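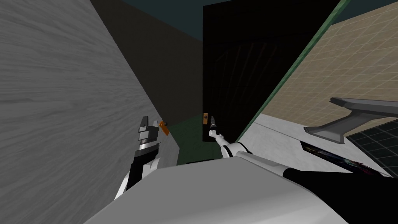

Ringate Household Robotics Group – Simulation and Safety Practice

Feb 10, 2024

The Handle Problem
by Myrto Koutsoukos

Our rulebook for simulated kitchens runs to 60 pages, and until January not one of them mentioned handles. It had plenty to say about file names. It had a page and a half on who may rename a file, and under what circumstances, and whom to tell. But if you wanted to know how close a gripper may come to a little orange handle before we call it contact, you were on your own, and so was the robot.

I bring this up as someone who wrote a fair part of those pages. I like rules. I own a label maker. What I have come to dislike is the kind of rule that exists so we can say we had one.

Take clearance. Two arms reaching into a narrow gap are close to a wall, close to a door and close to each other, all at once. Our old standard gave a single number for this, 15 millimeters, and applied it to everything. Fine, except that a robot which must stay 15 millimeters away from a handle is going to have a long and peaceful career of not opening anything. So people switched the check off. Then they forgot they had switched it off, and reported clean runs.
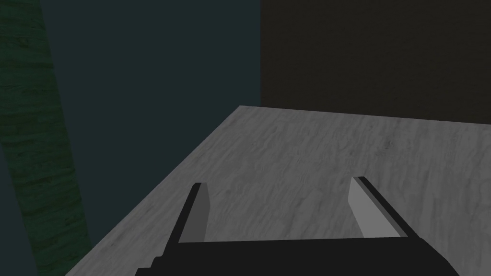

The people who write standards love a bare table. So did I. An open gripper over a flat gray surface will pass nearly any test you can dream up, and for a while we let teams qualify a controller that way and then carry the result over to doors. Lambros Kokkinos on the Mekix project ran 300 door trials with a controller that had sailed through the tabletop tests, and sent me the log with no message attached. I took his point. It was a long log.

My modest proposal is that a rule should name the thing it is afraid of. "Keep clear of surfaces" is a mood. "Only the fingertips may touch the handle; forearm contact with the wall ends the run" is something a tired person can check at the end of the day. It also survives an argument, and we have a lot of those.

The usual objection is that it's only simulation. Nothing breaks, the countertop is made of math, and you can hit reset. All true. But habits move to hardware a good deal more smoothly than controllers do, and a team that shrugs at a forearm through a wall in software will shrug a little at the real wall too. Gkikas, the older of our two test kitchens, has a dent I could show you.
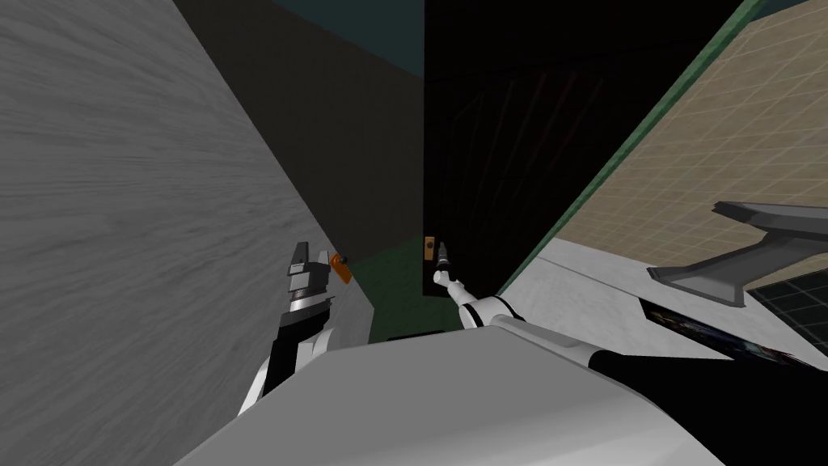
OPINION / RULES WE COULD LIVE WITH

So what would I keep? Three things, and I'd happily fight over a fourth.

Log every disabled check by name, in the result itself, where it can embarrass someone. Test in the tight spot you plan to work in, with both arms present, even when only one has a job. And write down what counts as success before the run. Grurkinow, our scoring tool, will let you define "open" afterward, and I have seen "open" shrink to a width that would trouble an envelope.

Lambros wants a fourth rule, a minimum of 2000 runs before anyone may use the word "reliable." I think that's too many for a small team and he thinks I'm going soft. We have agreed to put it in the next draft in brackets, which in our department is how a disagreement gets its own paragraph number.

Comments on the draft go to me. Please don't rename the file.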